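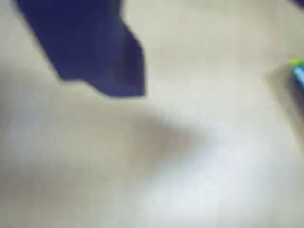 4. How tenants read the heating bill

4.1 Setting and material

The interviews reported in this section were held in Grerketham in February, when the bills for the coldest part of the winter had already gone out. All of the households rent from the same landlord and get their heat from a shared boiler plant. Each apartment has its own heat meter. The landlord does not write the bills itself. Billing is handled by Plandier, a contractor that also reads the meters and answers calls about them.

We mailed an invitation to 200 households and interviewed the adult who usually opens the bill in 30 of them. The mailing list came from the landlord and left out apartments where the lease was less than a year old, because those tenants would not yet have seen a full heating season. Kathleen Tully carried out the interviews in English and Johanna Camenzind carried out those in German and French. We asked people to have their latest bill at hand. Those who had thrown it away were given a blank copy of the same form with made-up amounts, and their answers are marked as such in the coding.

Two bill layouts were in use at the time. The older one is a single sheet that lists the amount due at the top and the meter readings on the back. The newer one, called the Thaler layout after the street where it was first tried out, puts the readings and the price per unit on the front and moves the payment slip to the bottom. Which layout a household received depended only on its building. Tenants could not pick one. A sample of both is given in Figure 2 in the methods section, and we use the line numbers from that figure in what follows.

4.2 What gets read first

Nearly everyone began with the amount due. Tenants on the older layout found it at once and many of them stopped there. One woman folded the sheet as soon as she had read the amount and said she had never had a reason to turn it over. When she was asked where she would look to find out how much heat she had used, she first named the amount due and then the account number.

Tenants on the Thaler layout also looked for the amount due first, but it took them longer to find, and several read other lines aloud while they were searching. This led some of them to comment on the meter readings without being asked. We do not take this as proof that they understood the readings. A man who read both readings aloud correctly went on to explain that the larger one was "for the whole building." It was his own meter at the end of the billing period.

The mistake is a reasonable one. Line 4 gives the reading at the start of the period, line 5 the reading at the end, and line 6 the difference between them. Only line 6 is used to work out the charge, yet all three are printed in the same type and with the same unit. Several tenants added lines 4 and 5 together when they tried to check the bill. Others took line 5 as the amount used and were alarmed by it.

The fixed charge caused a different kind of trouble. It covers upkeep of the plant and the pipes and does not change with use. Tenants who kept their radiators off for much of the winter expected a bill close to zero and read the fixed charge as an error, or as payment for heat used by neighbors. Both layouts call it the "base share." We heard this phrase explained in many ways, most often as a share of the heat in the hallways and stairwells. That explanation is wrong, since the hallways are unheated in most of the buildings, but it was offered with a good deal of confidence and seems to have been passed from tenant to tenant.

4.3 Estimated readings

When a meter cannot be read, Plandier estimates the use from the same period of the year before. The bill then carries a letter E beside line 5. The meaning of the letter is given in a note at the foot of the page on both layouts.

Tenants who had received an estimated bill rarely knew it. Some took the E for "energy" and one for "east," her apartment being on that side of the courtyard. Those who did know had learned it through a dispute. In each of these cases the estimate had been too high, the tenant had called, and the person on the phone had explained the letter. Estimates that were too low were not noticed when they arrived. They were noticed later, when the next actual reading brought a correction, and they were remembered as the season when the bill "went wrong," although the correction was the bill on which the account had been put right.

This matters for how complaints are counted. Plandier logs a call under the bill the tenant is holding. A tenant who calls about a correction is therefore logged against a correct bill, and the estimate that caused it leaves no mark in the records. We would expect the complaint figures used in earlier work to understate the part played by estimates for this reason, although we have no way to say by how much.

4.4 The web account

Tenants can also see their readings on Jutorico, a website run for the landlord. It shows use by month and allows a comparison with the year before. Few of the people we interviewed had signed in more than once. The usual account was that they had registered when a letter told them to, looked at the chart, and not gone back. Forgotten passwords came up often, but so did the plain fact that the site did not show the amount due. People who wanted to know what they owed had no use for it, and people who wanted to know what they had used did not always know that this was what the site offered.

The tenants who did use the site regularly were a mixed group. One kept a notebook in which she wrote down the outdoor temperature each morning and copied the monthly use beside it. Another signed in after each visit from his grandchildren, when the heat in the spare room had been on. A third managed the account for her mother in another building and checked it to see that the heat was on at all. None of them compared months in the way the chart invites. They had a question of their own and used the site to answer it.

We had assumed before the interviews that regular users of the site would also read the paper bill more accurately. This was not borne out. The woman with the notebook added lines 4 and 5 like many others, and explained the odd result by supposing that the paper bill was rounded.

4.5 Talking to neighbors

Bills were compared more often than we expected. The comparison was nearly always of the amount due, and nearly always with someone on the same stairwell. Floor area, the number of outside walls, and the floor of the building came up only when the difference was large and had to be explained. Top-floor tenants were more aware of this than others – they had usually been told about the roof when they moved in.

A comparison that came out badly was a common reason for calling Plandier. A comparison that came out well was taken as a sign that the bill was correct. Tenants on this second path sometimes had bills with an estimated reading that they had not spotted, and so had the neighbor. Where a whole stairwell is estimated together, as happens when the reader cannot get into the building, the bills will agree with each other and with last year's, and the usual check will not catch the problem.

4.6 Limits

The interviews lasted 15 minutes on average, which was enough to go through the bill once but left little time to return to earlier answers. Tenants who agreed to take part may be more interested in their bills than those who did not reply. The two layouts were not assigned at random. The Thaler layout was brought in first in the newer buildings, where rents are higher and use is lower, so differences between the two groups should be read with this in mind.

We also asked people to read a bill in front of a stranger, and some of them clearly treated it as a test in spite of what we told them at the start. Several apologized for not knowing an answer. Others asked their spouse in the next room, and in those cases we coded only what the first person had said before the question was passed on.

Finally, Plandier changed the wording of the note on estimated readings while the interviews were under way. The new note went out with bills dated 2019-02-27 and later. We had finished with all but a handful of households by then, and those who had the new note in hand did not mention it. Their answers are kept with the rest. The wording of both notes is given in Appendix B, together with the interview guide and the coding rules for lines 4 to 6.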